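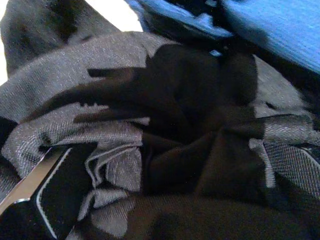
3 min read

Dark clothes coming out of the front loader covered in grey fluff

Posted by Hillura, February 2019
Category: Laundry and cleaning

We moved house in January and the place came with a front loader, which I haven't used before. I've had top loaders my whole life. My dark things keep coming out with pale fluff all over them. It's worst on a dark brown knit and on anything black. I have a grey speckled cloth, a kind of twill, that goes in with the darks, and I am starting to wonder if that is where the fluff comes from.

I sort into darks and lights and that's as far as it goes. Small things like gloves and scarves go in with whatever is closest in colour. I use liquid detergent and the normal cycle. The dial goes up to 1000 for the spin and I leave it there.

Do mesh bags help with this, or are they only for delicates? I have been told both. 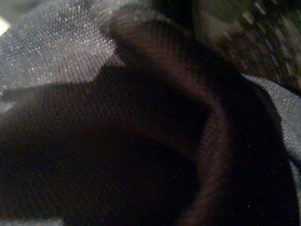
I have also tried turning the knits inside out and it helped a bit on the brown one, but then the fluff is on the inside and I can feel it when I wear it. I would like to stop it getting on there in the first place. I don't own a dryer, so please don't tell me to run it through the dryer.

Thanks in advance.

Pendach
Member, 436 posts

Mesh bags are good for this. Put the thing that attracts lint in the bag, so your brown knit, and close it properly. A bag with a fine mesh keeps out more than the open net kind. Don't stuff it full or it won't rinse.

To find out where the fluff is coming from, wash the grey one by itself and have a look at what is left on the door seal afterwards. Pull the rubber back at the bottom and wipe inside the fold with a damp cloth. If you get a lot of grey, you have your answer. Towels are the other usual one. Never put towels in with darks.

Also clean the filter. On most front loaders it's behind a small flap low down at the front. Turn the machine off first, put a shallow dish and an old towel under it, and unscrew it slowly because there will be water. If the last people never did it there could be all sorts in there.

Anisa Govindasamy

I agree with the filter, but I would look at how you're loading too. A front loader uses a lot less water than you're used to. If the drum is packed, the lint has nowhere to go and stays on the clothes. Leave a hand's width at the top.

What I do is put the small load together before any of it goes in the drum. I carry it over on a tray, but a basket is fine. You can see what you have, and you can shake each piece out and check the pockets for tissues. One tissue will do more damage than a month of lint.
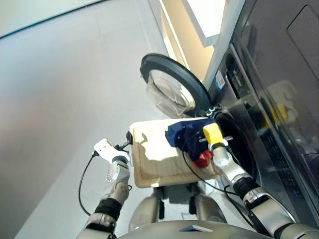 Navy and red on a wooden tray at the washer door

I keep red separate until I have tested it. Wet an inside seam, press it with a white hanky and see if any colour comes off. If it does, it goes on its own in cold. If it doesn't, it can go with navy and black.

Beige is the one I'd be careful with, particularly anything with a waffle or ribbed weave. It sheds, and pale bits show up on navy straight away. I wash mine with the lights.
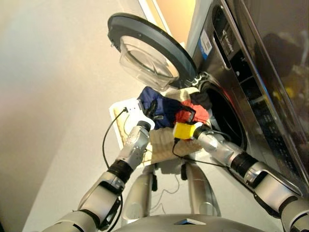
Sort before it goes in: the beige knit belongs in another load

For your knits, turn the spin down from 1000 if the machine lets you. They'll take longer to dry but they rub together less. And take everything out when the cycle finishes, then give each piece a good shake outside before you hang it up.

Pacheco

just get a lint roller, 2 for the price of one at the supermarket last time I looked. had the same trouble for years and never fixed it

Hillura (original poster)

Thanks all. Cleaned the filter tonight and there was a hair tie and a lot of grey sludge in it. I will wash the grey cloth on its own next and buy a fine mesh bag for the brown knit.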